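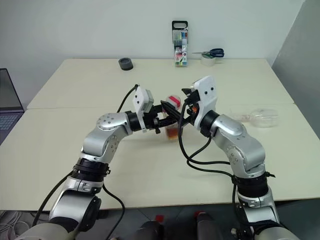
Minutes of the Lutidthorpe Energy Working Group, 08/08/2024

Meeting opened with nine members present. Minutes of the previous meeting were approved with one correction: the Cerkach substation is owned by the county, not leased.

**1. Battery storage site, Cerkach Road**

Jultov has sent a revised layout for the storage site. The containers are now 60 feet from the nearest property line, up from 30. Members asked for the noise study to be redone with the new layout. Jultov's written reply says the study will be ready in September.

The fire department has not yet signed off on the access road. The turning area at the north gate is still too tight for the ladder truck. Item stays open.

**2. Public comments**

The county received 829 written comments during the comment period. Most were about noise, truck traffic and fire safety. A number repeated a flyer claiming that batteries leak radiation. It was agreed to post a short answer on the county website – plain wording, no more than one page. 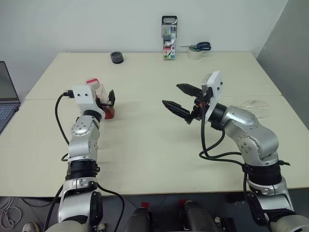
One member asked that comments from outside the county be listed separately. Agreed.

**3. Heat pump rebates**

Melnyk reported 1,641 applications since the program opened. Delays are mostly missing contractor invoices. The form will be changed so that it can't be submitted without one. A request to extend the rebate to rental units was discussed and put to a vote – five in favor, four against. The request goes to the county board.

**4. Other business**

- Streetlight survey: no update.
- The map of the Cerkach Road site on the website is the old one. To be replaced.
- Next meeting in September, same room. Agenda items are due one week before.

Meeting adjourned.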